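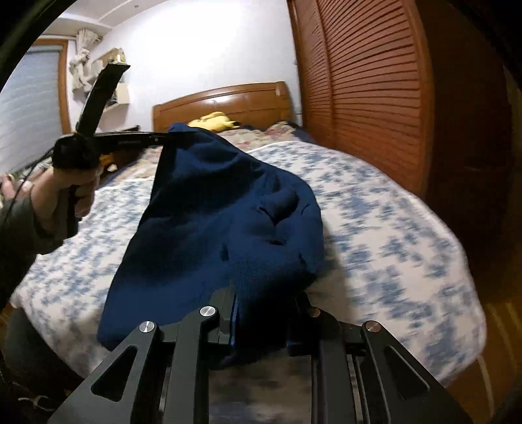
The winter clothing collection was the first point of the meeting. Shireen Motaung opened at 7 in the evening and read the last minutes, which were accepted. The Sithole hall has now received 867 pieces. Many are fleece, dark navy blue like the one in the photo, with small pills on the surface. It was agreed that light pilling is acceptable, but broken zippers are not.

Reading time: 2 minutes

Transport. Grorkano offers its van for nine trips until October. The members asked who pays the fuel – Shireen will write to them and report.
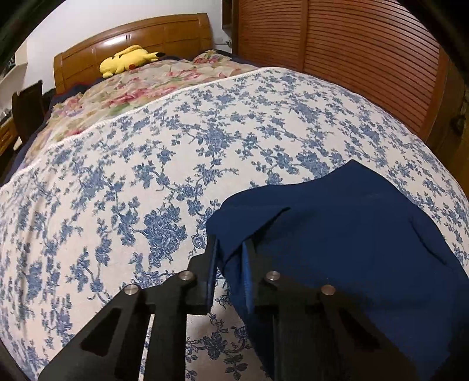

Minutes, No. 9

Bedding. Delloris asked if we can also take bedspreads and sheets. Decision: yes, if they are washed and folded. Blankets must wait, the shelves in the back room are full.

Building. The roof over the old part, from 1918, leaks again near the side door. Nalano sent one offer for the repair. The members wish to see a second offer before they vote.

Other matters. The key of the store room is still missing. A new lock will be bought.

The meeting closed without further questions. The next date will be sent by letter.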